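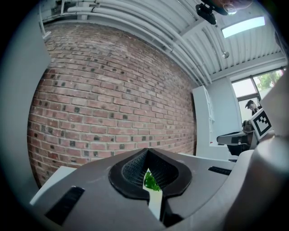
手持夹爪与砖墙,右侧为工作台

规程角|手持夹爪操作守则第三版,改了什么,为什么又改

先说结果:第三版已经定稿,十月起执行,一共11条。第二版有40条,据我们了解,完整读过的人只有起草它的那一位,也就是我。

事情要从夏天说起。Surkstead 那边的 Despina Tsakiris 接手审核各站点送来的手持夹爪示教数据,她把第二版打印出来,逐条对照着看,看完退回来一封很短的邮件,正文只有一句:“第17条和第29条互相矛盾,请问我该违反哪一条?”第17条要求操作者每段开始前把夹爪完全张开,第29条要求每段开始时夹爪保持上一段结束的姿态。两条都是我写的,中间隔了一个周末。

于是有了这次修订。参加的有 Despina、Iason Karras、Margareta Dumitrescu 和我,开了几次会,最长的一次讨论“轻放”该怎么定义,散会时依然没有定义,最后把这个词删了。

下面挑几条和大家日常关系最大的讲。

一、标识码

贴在设备和盒体上的黑白方形标识码,必须平整、无遮挡,四周留白边。第二版也这么写,但没写谁来检查。现在写明:当班第一个开机的人检查,并在日志里签名。翘角的一律撕掉重贴,不许用透明胶带往上压,胶带反光。Vrettos 站点的同事来信说他们用透明胶带压了大半年没出过问题,我们回信祝贺,并请他们换掉。

另外,标识码只能用统一下发的那一批,不能自己打印。自己打印的尺寸会差一点点,而位姿估计对这一点点很认真,比我们多数人都认真。

二、镜头与夹爪的相对位置

镜头装好以后不要再动。要动,就重新标定,并把旧标定文件标为作废,不要删。第二版只写了“如有必要,重新标定”,结果各站点对“必要”的理解差距很大:有的人每天早上标一次,有的人认为还没到必要的时候,至今没到。

第三版给了三种必须重新标定的情形:拆过镜头;夹爪跌落或受过明显撞击;更换过指垫。最后一种是 Iason 坚持加的。他的理由是换指垫要拆外壳,拆外壳的时候手总要扶在什么地方,而大家最喜欢扶的地方就是镜头。

三、指垫

指垫表面的纹理磨平了就换,不要等到夹不住东西再换。判断办法:对着光看,纹理模糊即更换。每次更换登记序号和时间。上一季度我们收到332份更换记录,其中183份没有填时间,这些记录目前唯一的用途是证明有人换过指垫。

抓取叶菜、香草一类又软又湿的物品之后,用无绒布擦净夹口再开始下一段。不用酒精直接喷,先喷在布上。这条没有什么好争论的,会上用了不到两分钟,是全场最愉快的两分钟。

四、工位上的人

同一空间里有两个人以上同时操作时,各自的活动范围要事先说好,别靠默契。低头干活的人看不见你转身,你盯着夹口的时候也看不见他。第二版规定彼此之间应保持“适当距离”,Margareta 问适当是多少,我说视情况而定,她就把这句话划掉了。现在的写法是:双方伸直手臂,夹爪碰不到对方的身体和设备。不用尺子,开工前比一下就行。

旁边有固定安装的机械臂时,手持操作者不得进入其运动范围,除非机械臂已经断电并挂牌。“已经暂停”不算断电,“看起来没在动”更不算。

凡是可能被拍进画面的人,都要事先知情并签过同意书,路过的访客也包括在内。鱼眼镜头看到的范围比你以为的宽得多,站在角落里不等于不在画面里。如果有人事后要求撤回,相关片段在撤回当天停用,由站点负责人处理,操作者不必自己去剪。

五、光线

靠窗、有天窗的工位,天气一变画面就跟着变。守则不要求大家拉上窗帘,也不要求赶在云来之前收工。要求只有两点:曝光设置在一组任务之内保持不变;如果窗光直射到标识码上,换一个朝向再录。Brumlow 站点建议增加“阴天补录”的规定,我们考虑过,Brumlow 一年里多数时候是阴天,这条规定在那里等于多上一倍的班,所以没有采纳。

六、失败的片段

没夹住、夹掉了、夹错了,都保留,标为失败,不要重录以后把失败的那段悄悄删掉。这一条在第二版里排在第38位,大概因此没有人遵守。第三版把它挪到了第1条。Despina 审到过一个站点送来的整批数据,成功率百分之百,动作漂亮得像舞台表演,她整批退了回去。失败的片段不会计入个人考核,这句话也写进了正文,是应各站点要求加的,措辞由他们自己定,我们一个字没改。

还有几个没解决的问题,写在这里免得大家再来问。

左撇子操作者的持握姿势,第三版没有规定。我们四个人全是右撇子,写出来的东西自己都不信。Mesero 站点的 Loukia Vlachopoulos 答应起草一份附录,她惯用左手,而且对第二版里的配图意见很大。

戴不戴手套,暂时由各站点自定。赞成的一方担心夹伤,反对的一方说戴了手套感觉不到夹口的力度,两边都有人拿得出受伤的手指作为论据。

日志用纸质还是电子,也没有定。纸质的会丢,电子的会没人填。现阶段两种都收。

第三版全文已发给各站点负责人,旧版请从墙上取下来。Vrettos 的同事请注意,你们墙上那份是第一版。

对条文有意见的,请写明条款编号和建议的改法,发给 Melina Economou,也就是本栏作者。只写“不合理”三个字的来信我也会看,看完归入另一个文件夹。下次修订安排在各站点用满一个季度之后,届时总条数不得超过现在的数目,想加一条的人,请同时提名删哪一条。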